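Can a robot do the dishes yet? (or anything)

Home & Workshop > General chat
Thread started 26th August

gumleaf_rd
Question for those of you who follow this stuff. Mum's getting on, the arthritis is bad, and she's asked me if there's a machine that'll put her dishes away. Not a dishwasher, she's got one. The bit after. Bench to cupboard. I told her I'd ask. Saw a clip of the Prurano one folding tea towels and it looked alright but it's a sales clip so who knows. Anyone got real experience?

spannerhead
No. Next question.

spannerhead
Ok less rude version. We've had an Irkesach arm at work for two years, sits on the end of a line putting castings in a tray. Does it all day, never whinges. Move the tray by the width of your thumb and it drops castings on the floor till someone hits the red button. That's where "can a machine do chores" is at.

kettleson
That's an old-style arm doing a fixed program tho. Different animal. The newer ones look at what's in front of them and work out the grab. Not saying they're good. Saying your castings arm isn't the right comparison.

spannerhead
Our new one has a camera. Cost a bomb. Still gets confused by shiny stuff.

kettleson
Shiny stuff is hard, yep, give you that. Steel rims, glass, anything with a highlight on it. Depth sensors hate it.

mozzie_bay
I do a few hours a week on the pick and place side at Jokitz so I'll bite. It's kitchenware mostly. Bowls, pots, cups, one thing goes from here to there, then again, then again. Floor's marked out in blue tape so we can say which panel a thing started in and which one it ended up in. Bowls are harder than people think. Smooth, shallow, nothing to grab but the rim, and if you come in a bit high you get air, bit low and you're shoving it across the floor. A pot with a side handle gives you something to aim at but then it's heavy and the weight's all off to one side.
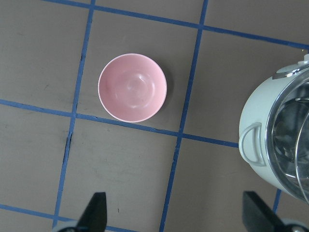
How long before one of these can put away a whole load of dishes by itself?

Years, for an ordinary kitchen, going by where we're at. It can do one item it has seen plenty of, in decent light, with room around it. A full rack with stuff leaning on other stuff is a different job altogether, and then there's the cupboard door.

Last batch we logged was 700 goes at bowls and it got 583 of them where they were meant to go. Sounds ok till you picture the rest on mum's kitchen floor.

gumleaf_rd
Crikey. So call it one in six on the deck. She'd be out of crockery by the weekend.

mozzie_bay
Not all drops. A lot of those are just it missing the grab, or putting it down in the wrong spot. But yeah I wouldn't run it with the good china.

spannerhead
Thank you. I rest my case.

kettleson
You don't get to rest it, 583 out of 700 on smooth bowls is miles better than what anyone was getting a while back. And it's a research setup not a product. It'll improve. Your casting arm will be exactly as dumb in ten years.

spannerhead
My casting arm makes money.

tuckshop_tess
Can I put in a word for the boring stuff. Robot vac, been going four years, 46 dollars in brushes in that time and a new battery. Dishwasher. Washing machine. Those ARE household robots, we just stopped calling them that. Every time someone builds a thing with fingers to do it the way a person does I wonder why not change the cupboard instead. Two dishwasher drawers, one clean one dirty, never put anything away again. My sister's done it.

kettleson
Two drawers is clever but gumleaf's mum has arthritis, bending to a low drawer isn't great either

tuckshop_tess
They make ones at bench height. But fair.

gumleaf_rd
Hadn't thought of the drawers. She's tall so bench height would be good. Kitchen's tiny but

lino_and_ladders
Disagree with everyone a bit. The grabbing isn't the problem, it's the mess. I fit kitchens. No two the same, and nobody leaves the bench clear, there's mail and the dog's tablets and a rice cooker with the cord hanging off. Take that floor with the tape on it and put my clients' breakfast on top, see how it goes.

mozzie_bay
Badly, is how it goes. We've tried clutter. Numbers drop off a cliff and I'm not going to post them lol. Tape isn't there to help it see though, it's for us. Keeps the starting spots honest, otherwise whoever's setting up drifts to putting the bowl in the same easy place every time. I do it myself.

lino_and_ladders
Ok that's interesting. So does it do worse near the edges?

mozzie_bay
Depends where it's reaching from. Arm stretched right out is worse. And two things close together is worse than either alone, the fingers need somewhere to go when they open. Most people forget the fingers take up room.

spannerhead
Same on ours. Clearance clearance clearance. We lost a whole week to a bracket that was in the road.

kettleson
Anyone know what the Prurano unit costs? Their site just says enquire

au_fan_not_the_metal
Got a quote from Au for theirs, the little one on wheels. 1098 a month. A MONTH. Lease only, and they want to "onboard" your home first. For that you could have a real person in a few hours a week who'd also have a cuppa with her.

gumleaf_rd
Yeah ok that settles the money side. And she would rather the cuppa.

tuckshop_tess
Ask council about home help, there's often a subsidised thing. Waiting list is long, get her on it now. Also get an OT round. They did mum's kitchen in one arvo, moved all the everyday plates down to a rack on the bench and swapped the heavy pots for light ones. Changed her life more than any gadget.

spannerhead
Agree with tess, write it down — first time this year.

kettleson
For the record I still reckon shop floors get there first. Sorting, tray loading, kitting. Flat surface, known parts, good lights. House is the last place it'll work.

spannerhead
We're nearly agreeing and I don't like it.

mozzie_bay
Kitting's already happening in places. Slowly. Someone still stands there with the jug of coffee and the stop button, that someone being me most arvos.

gumleaf_rd
Thanks all. Rang the OT, first visit is in around three weeks. Measuring up for the bench height drawer thing tonight. Tess which brand did your sister get?

tuckshop_tess
Will ask her and pm you, she's at work till late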